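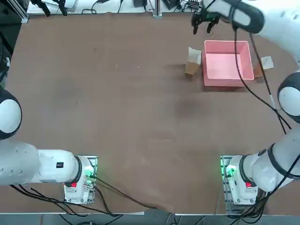 Sosutow Episode Summaries: data card

Version 3, released in March

What it is

Sosutow is a collection of 800 short plot summaries of animated television episodes, written in English by people who had watched the episodes and, in most cases, enjoyed them. Each summary comes with a handful of labels covering setting, tone, the main character's ambitions and whatever is getting in the way of them. The summaries cover 56 series. Most are comedies, a good many are school dramas, and one is a stubborn eleven-season saga about a lighthouse which accounts for far more of the file than we would like.

The set was put together at Sundstead, where we had been trying to build a search tool for people who remember a cartoon but not its name. "The one with the bakery and the ghost" is a perfectly good description of a programme. It is also a good description of four programmes, and so we needed data.

What is in the download

episodes.csv has one row per summary. This is the file you want.

series.csv has one row per series, with the number of seasons, the broad genre and a made-up short code. The codes were meant to be easy to remember. They aren't, and we apologise to anyone who has to type BAKGH2.

labels.txt lists all 28 labels and what we think they mean. Please read it before using "bittersweet", which did not survive contact with the annotators and is now applied to nearly a third of everything.

spoilers.csv gives the row numbers of summaries that reveal an ending. It is a separate file so that you can avoid opening it, although the row numbers by themselves won't ruin anything.

Columns in episodes.csv

id: a whole number. There are gaps where duplicates were removed. Do not fill them in.

series_code: matches series.csv.

episode: the episode number as broadcast. Two series were broadcast out of order and we have kept them that way.

summary: the text, between two and nine sentences long.

labels: separated by semicolons. Some rows have one label and some have seven, depending on who was feeling thorough.

source: either "montes" or "berdale", explained below.

Where the summaries came from

There were two groups of writers. The Montes group wrote from memory within a day of watching. The Berdale group wrote with the episode paused in front of them and could go back as often as they liked. You will be able to tell which is which without looking at the source column. Montes summaries are brisk, confident and sometimes wrong about who inherited the noodle shop. Berdale summaries get the noodle shop right and then tell you what was on the menu.

If you are training anything, keep a mix of both in your test split. An early model trained only on Berdale text produced summaries that took longer to read than the episodes took to watch.

Known problems

Character names are spelled in whichever way the writer preferred. We standardised the leads and gave up on the cousins.

The label "rival" was used for rivals, for older brothers and once for a goose. The goose has been left in after some discussion, as it does spend the whole episode trying to win the regatta.

Seasonal specials are over-represented. If your model believes that every story ends in snow, this is the reason.

Summaries of final episodes are noticeably longer and crosser than the others. We haven't corrected for this.

Things it should not be used for

Don't use it to judge which series are any good. The writers chose what they watched, and their taste is their own business. Don't use it as an episode guide either, as whole seasons are missing, including the second half of the one everybody asks about.

Changes in this version

Removed the label "wholesome", which had become a dumping ground. Split "school" into "school" and "school, but mostly the roof". Fixed a fault that joined the last sentence of some summaries to the first sentence of the next, giving several romances a surprise submarine.

Reporting mistakes

Open an issue with the id and the correction. Corrections to facts are usually merged within the month. Arguments about whether an ending was happy should go in the thread already open for that, where you will have plenty of company.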